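Trilley users forum > Perception and planning
Posted in April by stidetti_dev

Grasp scorer on cloth, Trilley planner

The scorer ranks ridges by height above the local plane and takes the top one. On rigid parts this is fine. On garments it keeps choosing the fattest bunch, and the close command then gets several layers. I ran 100 attempts offline against logged depth and 48 went to a mound when a hem was available. Has anyone replaced the height term?

jemis9
Drop height entirely. We score edge straightness over a short window and ignore everything else.

lo_presti_fork
Disagree. Straightness alone will fire on floor veining if the color mask leaks. Keep height as a gate, then rank by edge. The Lo Presti branch does this in 3 passes.

jemis9
Then fix the mask. A gate on height rejects flat hems, and those are the ones you want.

stidetti_dev
The mask is not clean either. Veined red marble, blue garment, wrist view only. Open fingers over a flap with a straight hem in the first, closed on a lower fold in the second:
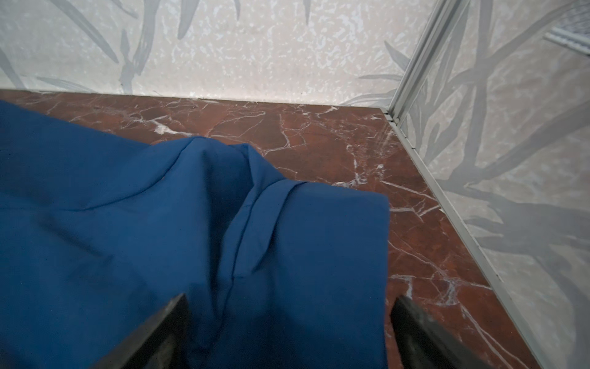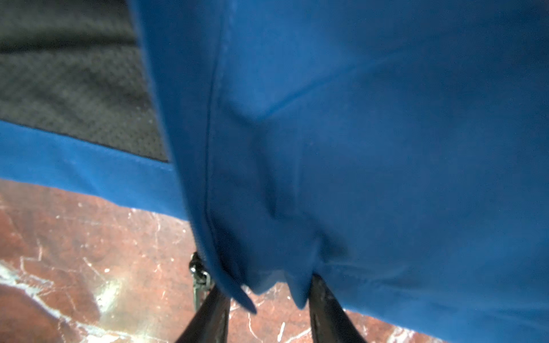

I will try the gate at a low threshold with a window of 9 pixels for the edge term. The depth noise on polished stone is my main worry – it reads as small ridges after smoothing.

lo_presti_fork
Smooth after masking, then. Before masking you blend stone into the hem.

jemis9
Agreed on that part. Still no gate.

Last updated: April
Contact | Copyright Trilley forum | Back to top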